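Der Brief aus Vimareck

Also, ich muss euch das jetzt erzählen, sonst glaubt es mir in einem Jahr keiner mehr, mich selbst eingeschlossen. Es fing mit einem Brief an, und zwar mit einem richtigen, mit Marke drauf und einem Knick in der Ecke. Er kam aus Vimareck, wo ich als Kind jeden Sommer bei Tante Hedwig gewesen bin und seither kein einziges Mal. Das Notariat Benítez teilte mir mit, dass mir meine Tante ein Boot hinterlassen habe. Liegeplatz Muren, am alten Steg, bitte abholen oder verzichten.

Ein Boot! Ich kann nicht mal gut schwimmen. Ich wohne im vierten Stock, ohne Aufzug, und im Keller steht schon das Fahrrad von meinem Bruder.

Ich bin trotzdem hingefahren, am 12. Juni, mit dem Bummelzug, der noch immer hinter dem Sägewerk stehen bleibt und schnauft, als hätte er es sich anders überlegt. Im Abteil saß eine Frau mit einem Korb voller Kirschen, und die hat sie bis Muren alle aufgegessen und die Kerne in ein Taschentuch gespuckt, sehr vornehm, muss ich sagen. Angeboten hat sie mir keine.

Am Steg wartete Julián Miranda. Den kannte ich noch! Er war früher der große Junge gewesen, der uns Kleine vom Sprungbrett geschubst hat, und jetzt hatte er graue Schläfen und eine Lesebrille an der Schnur. »Du bist die mit den Zöpfen«, sagte er. Ich sagte, du bist der mit dem Sprungbrett, und dann wussten wir beide eine Weile nicht weiter.

Das Boot hieß Drimgate. Warum, konnte er mir nicht sagen, es stand eben so am Bug, in der Schrift meiner Tante, mit dem komischen g, das aussieht wie eine Acht mit Schluckauf. Sechs Meter lang, grün gestrichen, und drinnen roch es nach Teer und Pfefferminz. Pfefferminz hat sie immer gelutscht, auch in der Kirche, gerade in der Kirche.

»Was willst du damit?«, fragte Julián.

»Verkaufen«, sagte ich.

Er nickte und schaute aufs Wasser. Dann meinte er, es hätte sich schon jemand gemeldet, aus der Stadt, der würde 1.000 Euro zahlen und es sich als Blumenkasten in den Garten stellen. Als Blumenkasten! Mit Geranien, hat er gesagt, und das Wort Geranien so betont, als wäre es eine Hautkrankheit. 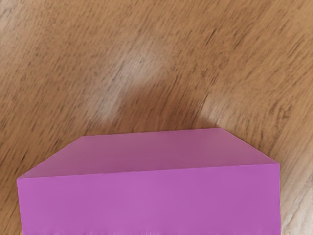
Ich hab mir Bedenkzeit erbeten und mich erst mal in die Kajüte gesetzt, wenn man das Loch so nennen darf. Unter der Bank lag eine Blechdose, und in der Dose lagen Hefte. Meine Tante hatte Buch geführt über jede Fahrt. Wind, Wolken, was es zu essen gab. Und mit wem. Da stand auf fast jeder Seite ein J. »Mit J. bis zur Insel, Käsebrote.« »Mit J. gestritten wegen der Leine.« »J. hat den Anker vergessen, der Esel.« Ich las und las, und irgendwann wurde es mir zu dunkel dafür, und das J. war immer noch da, sogar im Dezember, als kein vernünftiger Mensch mehr rausfährt. »Mit J. im Hafen gesessen. Schnee. Tee aus der Kanne. Schön.«

Ich bin dann raus auf den Steg. Julián saß auf einer Kiste und hatte offenbar die ganze Zeit dort gesessen.

»Du hast den Anker vergessen«, sagte ich.

Er nahm die Brille ab und putzte sie lange am Hemd. »Einmal«, sagte er. »Ein einziges Mal. Und das hat sie aufgeschrieben?«

Ich gab ihm das Heft. Er hat es nicht aufgeschlagen, nur festgehalten, mit beiden Händen, und ich hab so getan, als müsste ich dringend nach den Enten sehen. Sie hatte ihm das Lenken beigebracht, hat er mir später erzählt, als er siebzehn war und sonst überall rausgeflogen ist — und danach sind sie eben weitergefahren, mehr als dreißig Jahre lang, ohne dass in der Familie irgendwer davon gewusst hätte. Wir haben ja auch nie gefragt. Eine Karte zu Weihnachten, das war's.

Beim Notar Benítez war ich am nächsten Morgen. Ein winziges Männchen mit riesigem Schreibtisch, der mich dreimal fragte, ob ich mir sicher sei, und mir dann die Gebühren vorrechnete. Ich habe das Boot an Julián überschrieben. Er wollte mir Geld geben, ich wollte keins, wir haben uns auf der Straße richtig laut gezankt, bis beim Bäcker das Fenster aufging. Am Ende haben wir uns auf Käsebrote geeinigt, zahlbar jeden Sommer.

Die Hefte hat er auch behalten. Nur eins durfte ich mitnehmen, das allererste, da kommt J. noch gar nicht vor. Dafür steht auf Seite vier, mit dem komischen g: »Kleine mitgenommen. War ihr übel. Hat trotzdem gesungen.«

Ich kann mich überhaupt nicht daran erinnern. Ich weiß nicht mal, was ich gesungen haben soll. Im August fahre ich wieder hin, Julián will mir das mit der Leine zeigen, und ich hab mir schon mal Tabletten gegen Seekrankheit gekauft.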